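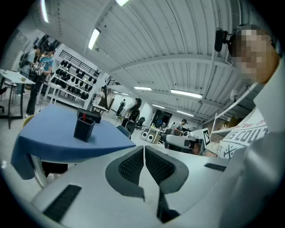 SKUSVILLE, September

6 min read

Call for growers: the Falcão bean trial

Plonudance Seed Library is looking for 30 home gardeners to grow the Falcão pole bean next season, keep simple notes, and return part of the seed in the fall. You don't need to have saved seed before. You do need a sunny spot, something tall for the vines to climb, and the patience to leave pods hanging until they are dry.

Applications are open now and close at the end of November. Seed goes out in April.

About the bean

Falcão is a climbing bean with flat green pods and a brown seed marked with a darker ring around the eye. It came to the library in 2000 in a coffee can, along with some squash seed that never germinated. The label on the can had the name of the bean and nothing else. It has been grown in and near Skusville since then, mostly by the same few people, and our stock has become thin. Two poor seasons in a row left us with less than we would like, and some of the older seed is slow to come up.

The pods are good to eat young. Left longer, they get stringy, and at that point it's better to wait and shell them. The dry beans hold their shape when cooked and make a dark broth. Some growers like them and some find them a little earthy.

What we don't know is how the bean behaves in gardens other than the ones it has always been in. Growers on the river side of town say it sets pods late and gets caught by frost. A grower uphill says it is finished before the tomatoes are. We would like to know whether that comes down to soil, planting date, or a difference that has crept into the seed.

What you would be doing

You will get a packet of 20 seeds. Plant them outdoors once the soil has warmed up. In Skusville that usually means the second half of May, though you should go by your own garden. Please don't start them indoors for this trial.

Give the vines a pole, trellis, fence or strings at least six feet high. Thin only if the plants are crowding each other badly.

During the season, write down the following:

The date you planted
The date the first seedlings came up, and how many came up in all
The date of the first open flower
The date of the first dry pod
Anything that went wrong, such as rabbits, mildew, a broken trellis or a missed week of watering

A notes sheet comes with the packet. You can also write on your own paper or in an email, as long as the dates are there. If you lose track of one, leave it blank. A blank is more useful to us than a guess.

Pick and eat as you like from half of the plants. Leave the other half alone for seed and mark them with string or tape so that other people in the house know which ones they are. When the pods are papery and rattle, pick them on a dry day and shell them. Let the beans sit on a tray indoors for two weeks before you put them in an envelope. Plastic bags trap moisture, so please use paper.

We ask for half of the dry seed back. The rest is yours to cook, plant or give away.

Other beans in the garden

Beans mostly pollinate themselves, but bees do cross them now and then. If you grow other pole beans, put them at the far end of the yard from the Falcão. Bush beans are less of a concern, but note them on the sheet. Runner beans are a different species and can stay where they are.

If your neighbor has pole beans right across the fence, apply anyway and mention it on the form. We may place you in the part of the trial where the seed is used for eating notes only.

Who can take part

Anyone living in Skusville or within an easy drive of it. You can grow in a yard, a community plot, a school garden or large containers on a balcony. A container should be at least as big as a five-gallon bucket, with no more than three plants in each. Container growers will get a smaller packet.

Classes and clubs are welcome and count as one grower. Please name one adult who will be responsible for watering over the summer. School gardens have had trouble with this in July.

We will choose growers to get a mix of locations and soils, so the form asks for your street and what your ground is like (sand, clay, fill, no idea). Being turned down has nothing to do with your experience. Anyone we can't place goes on a waiting list and will be offered a packet from the general collection in spring.

Time needed

Planting takes an afternoon, more if you have to build a trellis. After that, expect the normal work of a row of beans and a few minutes a week for notes. Shelling takes an evening.

There are two meetings. The first is in April, when packets are handed out and we go over the notes sheet. The second is in October, when seed comes back and is weighed. Both start at 6:30 p.m. in the back room at the library and run for an hour or so. If you can't come to the first one, you can pick up your packet during open hours. If you can't come to the second, drop the seed through the return slot in a paper envelope with your name and street on it.

What you get

There is no fee and no payment. Growers keep half their crop and get a free year of borrowing from the seed library. We can lend poles to people who don't have any, but the supply is limited, so ask on the form and not in May. You will also get a copy of the results over the winter, with everyone's dates listed by neighborhood and no names attached.

Our goal is 2000 good seeds for the shelf by the end of the season, stored in two places. If we get there, the Falcão will go back on the open list for anyone to borrow. It has been off the list for a while now, and people do ask.

If your crop fails

Tell us. Send the notes sheet back even if the whole row was eaten in June. You don't owe us seed and you can still borrow as usual. Please don't make up the difference with beans from the store or from another packet. It has happened before, with a different variety, and we had to discard the whole jar.

How to apply

Pick up a form at the desk or ask for one by mail. It is a single page. We need:

Your name and the best way to reach you
The street where the beans will be grown, if different from your home
How many hours of sun the spot gets in midsummer
What else you plan to grow nearby
Whether you need poles

Return the form to the desk, the return slot, or by mail to Plonudance Seed Library, 1131 Lullusex Road, Skusville. Forms have to reach us by the end of November. You will hear from us in January either way.

Parking is behind the building and the ramp is on that side too. The front door sticks in damp weather and needs a push. The desk is open mornings from 9 a.m. to noon, and questions about the trial can be left there at any time. If you have old Falcão seed in a jar or a drawer from an earlier year, bring it in with your form, even if you aren't sure it will still grow. Write on the envelope where it was grown and the year, if you know it.

20 shares
2 comments

Contact | Plonudance Seed Library, Skusville | Back to top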